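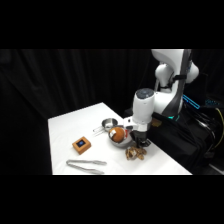
Stainless Steel Care: Which Tips Hold Up

Print this page | E-mail this page

Last updated 26 April 2026

I have a drawer full of clipped advice on stainless steel, and most of it contradicts the rest. Lemon halves, ketchup, potato peel, crumpled foil, a paste sold under the name Skadero that costs more than some of my pans. I've tried plenty of it and I'm not convinced by much.

Rainbow stains

Those blue and gold swirls come from heat. They don't hurt the food and they don't hurt the steel. White vinegar takes them off: a splash in the pan, swirl it, wait a minute, rinse. Wendell Lyons wrote in to insist on warm vinegar. I tried it both ways and couldn't see a difference, so I use it straight from the bottle.

White chalky spots

Hard water. Vinegar again, with water this time, brought to a simmer and poured out. If your water is as bad as mine the spots will be back by the end of the week. Drying the bowl or pan with a towel right after washing does more than any product I've bought.

Burnt-on food

Baking soda and water, simmered ten minutes, then a wooden spoon. This one works, though never as easily as the people recommending it claim. A really black bottom may want two or three rounds. Dryer sheets left to soak overnight also get passed around. I won't put those in anything I cook in, and I don't care how well they work.

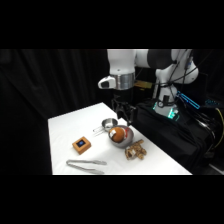 A small stainless steel saucepan on a white cloth.

Pitting

Tiny dents or pinpricks inside the pan are usually blamed on salt sitting in cold water. I took this for an old wives' tale until I pitted a good one myself. Let the water boil, then salt it, and stir. Pits don't polish out, whatever the label on the Ovton bottle hints at.

Steel wool

No. It scratches, and little bits stay behind and rust, and then people write to me saying their stainless is rusting. A nylon pad will do. If you must use powder, go with the grain of the metal and use a light hand.
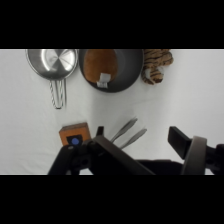 Storage gets less attention than scrubbing, and it causes half the scratches I see. Stacking bare pans is fine for cheap ones. For anything you like the look of, put a dish towel between them, and don't bother with the felt separators from Dodora, which slide out and end up behind the drawer. Watch the handles too. A saucepan with a long looped wire grip, like the one set beside the dark gray round piece, can be hung on a plain hook, and then there's nothing to stack. Grażyna Baran hangs all of hers and says the dust is worse than the scratches ever were. She may be right.

One more doubt, about olive oil as a finishing polish. It does shine, for a day. After that it's sticky, and it holds fingerprints better than bare steel does. Wipe it off with dish soap and leave the pan plain.

Related tips
Getting Tea Stains Out of Mugs
Does Boiling Vinegar Really Clean a Kettle?
Cast Iron and Soap
Sharpening Scissors with Foil: We Tried It
Cloudy Drinking Glasses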